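Clumoren 利用ガイド
第4章 プレスリリースの配信設定

はじめてのリリース配信、わくわくしますね! この章では、記者リストの準備から配信予約、配信後のフォローまでを順番に進めます。第3章でアカウントと送信元アドレスの登録を済ませた方なら、もう半分は終わったようなものです。

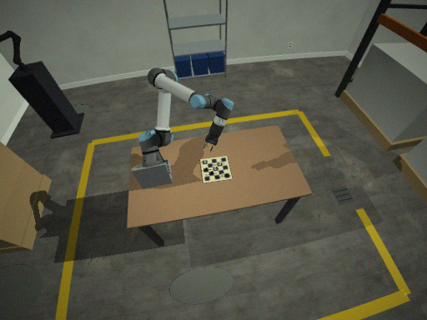
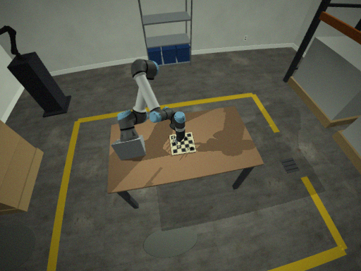

Natalina Bellini:初回は、本番のリストを読み込む前に自分宛てのテスト配信を一度やっておくと気が楽ですよ。私は件名に社内用の仮タイトルを残したまま予約してしまい、配信直前に気づいて青くなりました。4.3のテスト配信、どうか飛ばさないでください。

4.1 記者リストを読み込む

1. 左メニューの「メディア」を開き、「リストを追加」を押します。
2. CSVファイルを選びます。必須の列は「氏名」「媒体名」「メールアドレス」の三つです。
3. 「担当分野」の列があれば、ぜひ一緒に読み込んでください。4.2の絞り込みがぐっと楽しくなります!
4. 確認画面で件数を見て、「取り込む」を押します。

注記:同じメールアドレスが複数の行にあるときは、下にある行の内容が残ります。異動した記者の媒体名を直したいときは、新しい行を末尾に足せば大丈夫です。

注意:配信停止を希望した方のアドレスは、リストを読み込み直しても停止のままです。管理者が手動で解除することもできますが、必ずご本人の了解を得てから行ってください。

4.2 配信先を絞り込む

リスト全員に送るボタンもあるのですが、まずは絞り込みを試してみてください。Okoro の試験運用では、91件のリストを担当分野で絞ったところ、本当に届けたい相手は41件でした。この41件なら、一人ひとりの最近の記事に目を通してから送れます。

1. 「配信先」タブで分野を選びます。複数選択もできます。
2. 「最近の記事」欄を開き、今回の話題に合うかどうかを確かめます。
3. 合わない方はチェックを外します。リストからは消えないので、思い切って外しましょう。
4. 「グループとして保存」を押し、名前を付けます。「新製品・地方紙」のように、話題と媒体の種類を並べておくと後で探しやすくなります。

4.3 本文を整えてテスト配信する

1. 「本文」タブに原稿を貼り付けます。ワープロソフトの書式は自動で外れます。
2. 件名を入力します。スマートフォンの受信画面でどう切れるかが右側に出るので、眺めながら調整してみてください。ここ、やりはじめると止まりません!
3. 問い合わせ先を選びます。担当者は2名まで登録できます。
4. 写真や資料は「素材ページ」に置き、本文にはリンクを入れます。
5. 「テスト配信」を押し、自分のアドレスに届いたメールを開きます。
6. リンクを全部クリックし、電話番号も声に出して読み合わせます。

注意:容量の大きな添付ファイルは、編集部側の受信設定ではじかれることがあります。素材ページのリンクをお使いください。

4.4 解禁日時を設定して予約する

1. 「配信日時」で送る時刻を選びます。
2. 解禁前に知らせる場合は「解禁日時あり」をオンにします。本文の一番上に解禁日時が入ります。
3. 時差のある国へ送るときは、タイムゾーンの表示を確かめます。
4. 「予約する」を押します。承認者を設定しているチームでは、承認が下りるまで「確認待ち」と表示されます。

注記:予約の取り消しは配信時刻の直前までできますが、送信が始まると止められません。訂正があるときは「訂正版を作成」を使うと、元のリリースを受け取った方だけに届きます。

4.5 配信後のフォロー

配信が終わると「反応」タブが使えるようになります。返信のあった記者の名前を押すと、やり取りのメモを残せます。電話で聞かれたこと、次に興味がありそうな話題、取材に都合のよい時間帯など、どんどん書き込んでください。次のリリースを準備するとき、このメモが頼もしい味方になります。

開封の表示は目安です。画像を読み込まない設定の方は、読んでいても「未開封」のままになります。開封だけを見て催促のメールを重ねるのは避けましょう。

記者から質問が届いたら、「担当に割り当て」で回答する人を決めます。割り当てた人の画面には質問の全文と返信の期限が出ます。期限は自分で書き換えられるので、相手の締め切りを聞いたらすぐ入力してください。

うまく送れなかったアドレスは「エラー」欄にまとまります。媒体のサイトで現在の連絡先を調べ、4.1の手順で更新してください。掲載記事の記録方法は第5章で説明します。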